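How Skonthorpe Is Courting New Startups
Student project report, Regional Economies unit

Why we picked this topic
Skonthorpe used to live off its port, and now it wants young tech firms instead. We loved digging into this one! The town's startup grant opened in March, and 20 firms applied in the first round — far more than our group had guessed.

What the grant covers
Successful firms get cheap rent at the Sayce building for 12 months, plus help with visas for skilled workers from overseas. They must hire at least 2 local graduates. Memum, which makes software for cold storage, was the first to sign a lease.

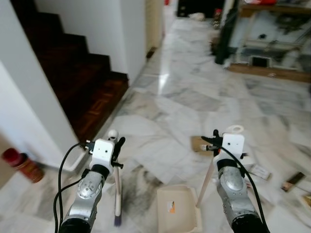
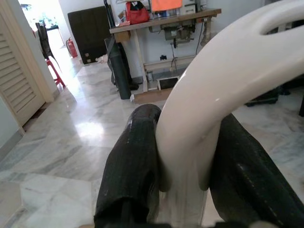 What we found
We sent a survey to some 100 business owners and students. Most liked the program, but many had never heard of the visa help, and a few small shops were worried about parking. Katirov, a battery materials firm, told us the labour rules were easy to follow and the forms were not.

What we would look at next
We'd love to compare Skonthorpe with an inland town, and to ask whether the firms stay once the cheap rent runs out. Our survey questions are in Appendix B.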